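Finding the Ink: Perception and Planning for a Whiteboard Wiping Task

Student project report, spring term

Why we chose wiping

Our group wanted a job that sounds easy and has a bit of everything in it, and wiping a whiteboard fit nicely. The planner has to know where the board lies, where the ink is, and when to stop. We called our software Nuchit, and it sits on top of Trurkenlow, the logging tool the lab already had (and which saved us many long evenings, so thank you to whoever wrote the manual!).

Our data came from hand-held gripper recordings with the board lying flat on a white table. After throwing out clips with dropped timestamps we had 654 usable ones, and from those we labeled 2,797 single views by hand, drawing the board outline and the ink separately.

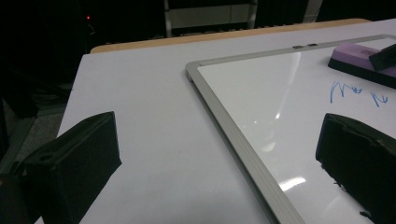
White on white was our first real headache. Our early edge detector, which we were very fond of, kept treating the edge of the table as the edge of the board, and the planner would then happily lay out wiping strokes across bare tabletop. We got past this by looking for the metal frame as a pair of close, parallel lines and fitting the corner from there. It is slower, but the outline stopped jumping from view to view.

Glare came next. The shine from the overhead lights moves over the board as the gripper moves, while ink stays put, so we line up several views on the board outline and keep only the marks that agree. Blue strokes survive this very well. Gray smudges are another story, and we went back and forth for most of March over whether a smudge should count as something to wipe. In the end we left it as a setting, turned off by default.

The fingers also cover part of the board in a lot of views. We mask them with a fixed shape and mark whatever is behind them as unknown, so the planner can't call that area clean until a later view has shown it.

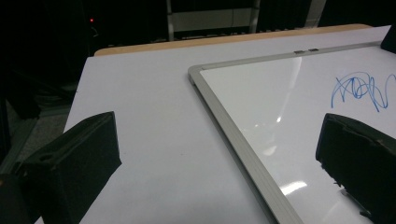

Results and what is left

We held back 1,706 of the labeled views for testing. The frame-based outline failed on 41 of them, mostly where only a short piece of the frame was in sight. Stroke planning has only been run on recorded clips so far, and we would dearly love to try it on a moving arm next term. Whoever picks this up should start with the smudge setting, and please read the notes on the finger mask before changing the gripper.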